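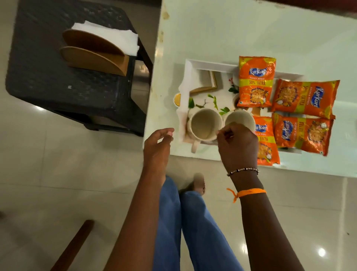

Tray setup by hand, two mugs and the snack packets, table height as used for the arm.

Pre-run safety checklist, tray-serving arm (home build)
Unit: Visby, bench version, Brerngate workshop spare controller fitted
Last gone through: September, evening

I go through this every time before the arm gets power. Comments are mine and some of them are old, so bear with me.

1. Table stable, doesn't rock when pushed at a corner. OK
Glossy top, so the base clamp slides if you're lazy with it. I tightened it a full turn more than last month. The top could also use a wipe – the suction feet hate smudges.

2. Floor around the table dry and clear. OK
Tile floor, polished, and very unforgiving to anything dropped on it (I have a box of mug handles to prove it).

3. Stool outside the reach circle. NEEDS WORK
I keep parking the napkin holder on the gray stool next to the table and then the stool creeps in. Going to tape a line on the tiles this time, really!

4. Shoes on. FAIL
Yes, I know. Bare feet while I lay out the tray, every single time. Shoes go on before item 8 or I don't get to do item 8.

5. Wrists clear: bracelets, threads, loose sleeves. NEEDS WORK
I wear a beaded bracelet and a thread band and I forget both. The thread band has frayed ends, and frayed ends plus a belt drive is a bad mix. The band stays on for me, so I'm adding a snug cuff over it. Bracelet comes off.

6. Mugs upright, side by side, rims free to grip. OK
No liquids until the arm has done 157 clean lifts in a row. We were at 96 before the Haletance gripper pads wore through and I had to start over.

7. Loose items on the tray. OK, with a comment
The leaves and petals look lovely and I want them there for the final thing, but small bits get into the finger joints. The little photo frame is light and tips if the elbow swings low. Masala Munch packets are great test objects, by the way – shiny, crinkly, and the grip sensor reads them differently every time.

8. Emergency stop pressed and released once, power light goes off and back on. OK
Button moved to the right side of the chair so I can hit it sitting down.

9. Speed limit set to 304 in the Liao config, never 1000. OK
The default comes back after every firmware update. Check it twice.

10. Cable strain relief. OK
Good for now. Next look at 3000 cycles, or sooner if the elbow starts clicking again.

Still to buy: floor tape, gripper pads, a cuff that fits.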